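Wednesday, typed fast, coffee going cold

I want to argue for working outside. Not camping, not a cafe with a waitress hovering. A patio table at home, with the stuff on it you'd have on a desk anyway.

People keep buying desks. My neighbor Vsevolod Melnychuk spent 400 dollars on one, stood in the spare room with the instructions for a whole evening, and now he stacks laundry on it. He reads the mail on his back steps. Of course he does. The light's out there.

The usual complaint is that a patio table is a bad surface. Pebbly glass, legs that rock, nowhere to run a mouse. Fine. Put a mouse pad down. That's the whole fix, and a pad costs less than lunch. I've done two years of bookkeeping for the Tustgate shop this way, most of it before noon, and the glass has never bothered me once the pad is down.

Second complaint: mess. Books, papers, a drink, all sharing one round top with no drawers. I think that's the good part. A round table only holds what you're using. Anything else has to go back in the house, and you have to carry it yourself, so you get picky. My indoor desk had receipts on it from a landlord I dont even rent from anymore.
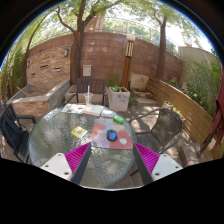
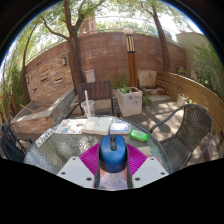
## What about the chairs

Chairs are where I lose people. Nobody's patio set matches past the third summer and they think it looks shabby, so they order a new one. Pylypenko, the furniture place out by Gemumside, wanted 2837 for a table and six. For sitting down!

Keep the odd ones. A slatted metal chair is for short jobs, you won't want to stay in it past an hour and thats useful to know about a job. Woven is for reading. I move from one to the other and it does more for my back than the office thing with the levers ever did.

## Sun, wind, bugs

Yes, glare. Turn your chair. Dappled shade is best, straight noon sun is hopeless and I go in. Wind takes loose paper, so use a book as the weight, preferably one you meant to read. A tall cup with a straw will go over sooner or later, keep it at the far side behind something heavy and away from anything that plugs in. Bugs I have no answer for.

July is rough, I'll admit. By two in the afternoon the frames on my chairs are too hot to touch and I'm at the kitchen counter like everyone else. Rain, same.

But the rest of the season? You've already paid for the patio. Wutden rents here went up 167 a month last year and half that money is for outdoor space people look at through a window. Go sit in it. Take the mouse.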